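4.2 From single blocks to kitchen counters

We came to this part of the study wanting to know how much of a real chore is hidden inside a very small one. Clearing a counter, sorting a parts bin and putting toys back in a box all depend on the same short act: find a thing, close on it, lift it, let go of it somewhere useful. If a machine can do that act well, a surprising amount of housework starts to look reachable, and we think the results below are good news on that score.

The Pratent arm was given 1231 attempts in total. Of these, 387 were counter-clearing runs in the Norðdahl test kitchen, with cups, sponges and jar lids left where the last person had put them down. The rest were block pickups on a bare tabletop. All attempts used the same policy, trained on 1000 demonstrations recorded by two of the authors and by Nanna Ásgeirsdóttir, whose steady hand we would happily hire again.

Block pickups went very well. Most failures happened before contact, when the fingers came down beside the block and pushed it a short way across the table. What pleased us most was the recovery: the policy usually backed off, lined up again and tried a second time, although we never wrote a rule telling it to do so. Similar retries turned up in the kitchen, most often with sponges, which forgive a sloppy grip. Jar lids were much harder. A lid lying flat offers almost nothing to hold, and the arm would often scrape at the rim until time ran out.

Alignment matters so much because the fingers take up a large part of the wrist camera's view. Figure 3 gives a case with the tips nearly together and the block off to one side of them. From a view like this, the policy has to work out a sideways move as well as a forward one, and it has to open the fingers first.
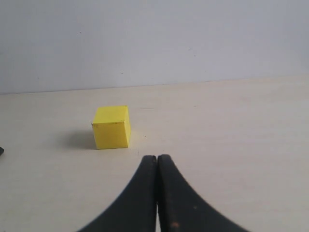 Figure 3. Wrist camera view of a yellow cube on the tabletop, ahead of and slightly to the left of the nearly closed gripper fingers.

Can the arm clear a counter, then? Partly, and we are more hopeful than when we began. It handled cups and sponges well enough that Vibeke Thoroddsen, who ran the kitchen sessions, began leaving them closer together to make the job harder. Speed is still a weak point. A person clears the same counter in a fraction of the time and wipes it down as well, a step we left out entirely. In August we will repeat the lid runs with 11 new grasp starting points, keeping the policy and the kitchen layout unchanged. Results for each object type are given in Section 4.3.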